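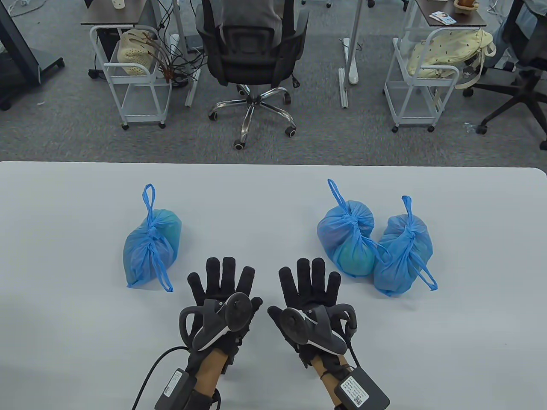 登壇メモ(自分用、配布しない)
2021年1月23日 オンライン 持ち時間37分、質疑は別
題:結び目の地味な話 ほどける・ほどけない・ほどきたくない

■出だし
・あいさつ短く。名前、所属は司会が言うので繰り返さない
・マイク確認。前回ミュートのまま二分しゃべった
・つかみ:靴ひも。「今日、靴ひもを結び直した人」チャットに書いてもらう。反応待ちすぎない、五秒で次
・今日は数学の結び目理論はやらない。期待してた人ごめんなさい。手で結ぶほう。台所、物置、荷造り

■1 縦結びと本結び
・同じ「二回からめる」でも順番だけで別物。右上、左上なら本結び。右上、右上だと縦結び
・蝶結びが縦になる人=二回目のからめ方が一回目と同じ向き。どちらか片方だけ逆にする。両方逆にすると元に戻るので注意(去年これで会場が混乱した)
・実演。太いロープで。赤と白。カメラに近づけすぎない
・自分も三十すぎまで縦結びだった話。祖母に言われて気づいた。長くなるので一分で切る
・本結びは物を束ねる結び。命を預ける結びではない。ここはゆっくり言う。二本のロープをつないで体重をかけるのはだめ

■2 レジ袋の口
・持ち手どうしを一回からめて、もう一回。ほとんどの人がこれ。名前を知らずに毎日やってる
・二回目で縦になってても袋なら気づかない。薄いフィルムは摩擦が大きい、つぶれて食い込む
・だから固い。濡れるともっと固い。爪でやると破れる
・ほどき方:持ち手の片方を細くねじって、こよりみたいにする → ねじった側を結び目に押し込む。引くんじゃなくて押す。ここ絶対言う
・ねじると細くなる、すきまができる。それだけ
・最初からほどくつもりなら、二回目を片蝶にしておく。持ち手の先を全部通さないで輪で止める。家族に頼んでも誰もやらないが
・有料化からこっち、袋を取っておく家が増えた気がする(体感です、と断る)。三角に畳む派の人、チャットで手あげて
・質問出そう:「ゴミの袋もほどけるように結ぶの?」→ 出すものは固くていい。分別をやり直す可能性がある日だけ片蝶

■3 もやい結び
・輪の大きさが変わらない。ほどくのが楽。船、テント、家具の引き上げ
・覚え歌は各国にある。うさぎが穴から出て木を回って穴に戻る。日本語だと語呂が悪い、自分は「出て、回って、帰る」で教えてる
・実演二回。一回目普通の速さ、二回目ゆっくり。自分から見た向きと画面の向きが反転するので、先に言っておく
・弱点:荷重が抜けて揺れるとゆるむことがある。硬いロープだと特に。末端を長めに残す、止め結びを足す
・Rozália Pálfiさんの講習で習った教え方。片手でやる版もあるが今日はやらない、失敗するから
・Pálfiさんの言い方がよかった。「結んだら、必ず形を見る」。手順を覚えるより完成形を覚える。裏から見た形も
・Derkthorpeの港の話は時間が余ったら。たぶん余らない

■4 風呂敷
・真結び=本結び。呼び名が違うだけ。ここでつながる、と言う
・ほどき方がきれい。片方の端を結び目の上を越えて反対側へ引く → 結び目が一本の軸に巻きついただけの形になる → 抜く
・これを見せると毎回「おお」となる。オンラインだと聞こえない、さみしい
・布の素材。綿はすべらない、初心者向き。絹はきれいだがゆるむ。ポリエステルは物による
・瓶を包む、本を包む。本は四角いので角で布が引っぱられる。対角に置く
・スライド一枚飛ばす(前に使ったやつ、字が小さい)

■5 荷造りひも
・倉庫で聞いた話。Dudicoの出荷場に見学に行かせてもらった。案内はCostel Mihăilăさん
・その日は263個口。ひもでくくるのは一部、残りはバンドとテープ
・Mihăilăさんいわく、ベテランほど結び目が少ない。巻きの順番で締めて、最後に一か所だけ
・十字にかけて裏で交差、表で締める。外科結び(一回目を二重にからめる)だと、指で押さえなくても途中でゆるまない。古新聞もこれで楽になる
・実演。新聞の束を用意。机の右がわに置いとくこと、前回取りに立って画面から消えた
・ナイロン系はすべる。紙ひもはすべらないけど切れる。麻は毛が散る
・ひもは長めに切る。足りなくて継ぎ足すほうが結局ひもを食う

■6 ほどきたくない話(時間見て)
・水引。結び切りは一度きりでいいこと、蝶結びは何度あってもいいこと。地方で違うので断言しない。あわじ結びも地域差がある
・古いロープを買ったら前の持ち主の結び目がそのまま残ってた。ほどけなかったし、ほどきたくもなかった。棚にかけてある
・Birnomwoodの市で買った。値札は2901。通貨を聞かれたら「安くはなかった」で流す
・結び目には手の癖が出る。利き手がわかることもある。でも鑑定みたいな話にはしない、そこまで知らない

■質問が来そうなところ
・子供にいつから教えるか → 年齢で言わない。本人が靴を自分ではきたがる時でいい。太くて柔らかいひもを、靴じゃなく椅子の脚に結ぶところから
・左利き → 向かい合って座ると鏡になる。右利きの先生なら正面に座ってもらう
・ほどけにくい靴ひも → 丸ひもを平ひもに替えるのが先。次に輪を二回からめる蝶結び。上で言った縦結びも確認してもらう
・結び目でロープは弱くなるか → なる。どれだけかは結び方と材料しだい。数字は出さない
・おすすめの本 → Nwachukwuの図解。線画だけで写真がないのがいい。絶版かも、要確認(まだ確認してない!)
・イヤホンのコード → 専門外。八の字に巻いてください

■締め
・今日の宿題:家にある結び目をひとつほどいて、結び直す。九月の回に持ってきてもらう
・次回はロープの端の始末。ほつれ止め。火を使うやつは画面越しにやらない
・アンケートのリンク、チャットに貼る。毎回忘れてる
・10分前に司会から合図が来るはず。来たら6を捨てて質問へ

■持ち物
赤白ロープ、細引き、風呂敷二枚(綿と絹)、新聞の束、麻ひも、はさみ、レジ袋多めに、水
※はさみは青い柄のほう。もう一本はは切れない
※指先がかさつくと絹が引っかかる。朝ハンドクリーム、直前は塗らない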